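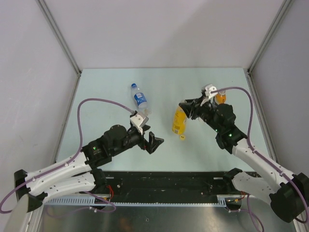

Behind the counter on Bettencourt Street

The corner store on Bettencourt Street in Closidmont opens at 6 in the morning and closes when the owner gets tired, usually sometime after 10 at night. She bought the business in 2000 with money she had saved working in a hotel laundry, and she has run it ever since, for most of that time with one part-time clerk.

She agreed to talk to us on the condition that we leave her name out. "My customers know who I am," she said. "The rest of them don't need to."

We sat on two milk crates in the back room while the clerk watched the register. She got up four times during the conversation, twice for deliveries.

When she took over, the store sold mostly cigarettes, newspapers and beer. The newspapers went first. "I used to get a bundle this high," she said, holding her hand at her knee. "Then it was ten copies, then it was three, and two of those were for me and my husband." She kept the rack for a while and put greeting cards in it. People bought them in May, for Mother's Day, and not much the rest of the year.

Drinks are what pay the rent now. She has four coolers along the left wall, and she said she spends more time thinking about them than about anything else in the building. Water and cola go in the cooler closest to the door. Juice and iced tea are in the middle. The last one, next to the freezer, holds imported drinks, and that was her daughter's idea. 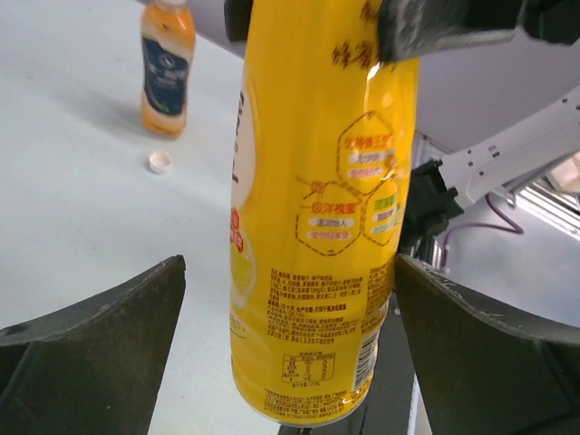
"She came home from college and told me the students at Clastgate were taking a bus across town to buy drinks they could have bought from me, if I had them," she said. "So I ordered two cases. I couldn't read the labels. I had her write out what each one was on masking tape, and I stuck the tape on the shelf."

The two cases sold in nine days. She ordered more, and this time she asked people at the register what they wanted. Some wrote it down for her. She still has the notebook, and she brought it out to show us, with product names in several languages and a few phone numbers of people who wanted a call when something came in.

Her main supplier is Gritus, a wholesaler with a warehouse off the highway. The minimum order is 300 dollars, a number she used to have trouble reaching. Now she worries more about where to put everything. The back room measures maybe ten feet by twelve, and the path to the sink is as wide as one person walking sideways.

We asked whether she has favorites. She drinks tap water at work. "If I start opening bottles I'll never stop," she said.
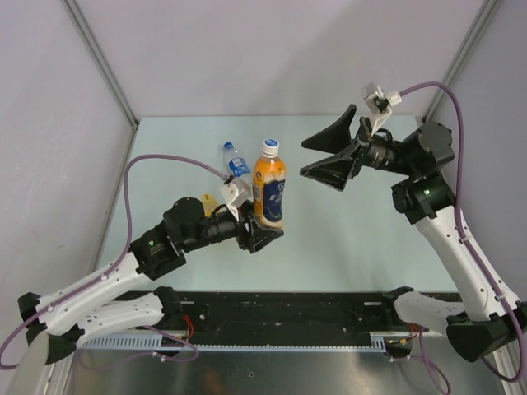 Electricity, glass and bad summers

The hardest stretch she remembers was the summer two of the coolers failed in the same week. The repair came to 3786 dollars, and she can still give the figure without looking it up. She paid it in parts. The repairman let her, and she has sent him business from other stores on the street.

Her electric bill is the second largest expense after rent. She switched the cooler lights to LEDs and put new gaskets on the doors herself. "It's a rubber strip. You warm it up with a hair dryer and push it in. They wanted a lot of money to do that."

Glass bottles are another matter. She likes how they look, but they break, and they are heavy for the clerk to carry from the curb. Most of what she stocks is plastic.

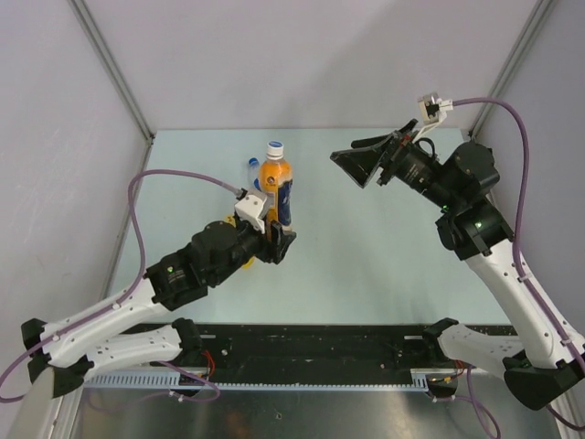

Two bottles on a table.

Her lease is up next year. The landlord has mentioned a higher rent, and she has looked at one other space, which was larger but had no parking and a drain problem. She would prefer to stay. Her daughter works in an office now and helps with the ordering at night, from home.

"I'm not selling it yet," she said. "Somebody asked me last month. I told him to come back and ask when my knees go."

The clerk called from the front that the bread truck had arrived. She picked up her clipboard and went out to count the trays.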